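The Mug Can Wait

My dishwasher has been broken since September, so I went to see Sota Takagi's robot arm with a certain personal interest. Takagi runs the kitchen-chores project at Dernov, and his current subject is the drying rack. A mug goes onto a prong. A mug comes off a prong. My nephew mastered both at age three and then lost interest, as did I.

The arm has had more practice than either of us. By the Sunday I visited it had made 3,921 attempts at this one job, and Takagi had a spreadsheet with a row for each. He scrolled through it for me with the pride of a man showing vacation photos. 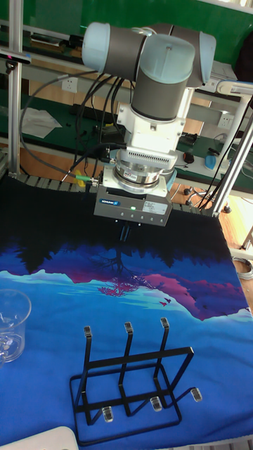
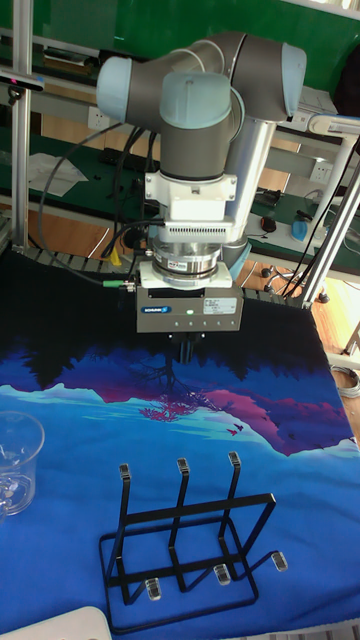 Rack, glass mug, gripper: the whole problem fits on a tabletop.

Glass is the trouble, he told me. Cameras tend to look straight through it, and a grip that suits a ceramic mug can be a touch too confident for a clear one. Of the last 200 tries, 26 had failed. I asked what failing sounded like. He said I'd know.

Kohei Higuchi, who spent years fitting machines to packing lines at Azevedo, thinks the home is the wrong place to start. A factory will bolt everything down for you, he said, and pay someone to keep it there. In his own kitchen the rack moves every time his mother-in-law visits. He gives household robots another decade and washes up by hand in the meantime, badly, by his account.

Takagi doesn't argue with the decade. He would like the arm to cope with a rack it hasn't met before, and after that, a bowl. I asked about cutlery and he changed the subject to lunch.

We ate noodles in the break room. There were four dirty cups in the sink when we got there and six when we left.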